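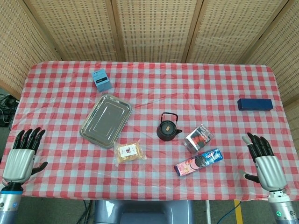
Tesero Tabletop Cell: setup and daily care

The Tesero cell puts two arms with five-fingered hands at one ordinary table, and we love how little it takes to get it going in the morning! Most of the looking after is wiping, checking and putting things back.

The table and screen
Pull the cloth forward until it hangs a little over the near edge, then smooth the middle with your palm. Stand the folding screen around the back and both sides. The woven panels give the head camera a nice plain background (and they fold away in seconds).

The hands
Wipe the palm shells with a dry cloth, thumbs included. Open and close each hand 50 times at low speed before the first task and listen for clicking. A finger that lags usually wants its cable tension reset, a 2 mm hex key job you can do at the table.

The objects
Set out a mix of shapes and surfaces: the steel tray at an angle, the black teapot near the middle, boxes and wrapped snacks with clear cloth between them. Shiny wrappers and polished metal are great for camera checks. Swap in fresh packs when the corners get crushed.

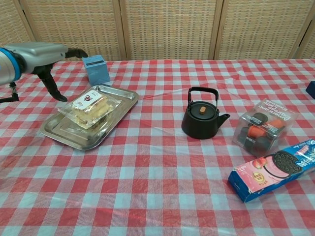 Falow, November 13, 2021

The Panasiuk wrist kit is in stock again, with 2 seals and a new wrist cable in each bag. It fits left and right arms alike. Power down, rest the forearm on the Hodum stand and undo the collar before you pull the old cable. Run the warm-up again afterward, starting with the tray, and keep the pastry for later: its crinkly wrapper is a lovely test of a light grip.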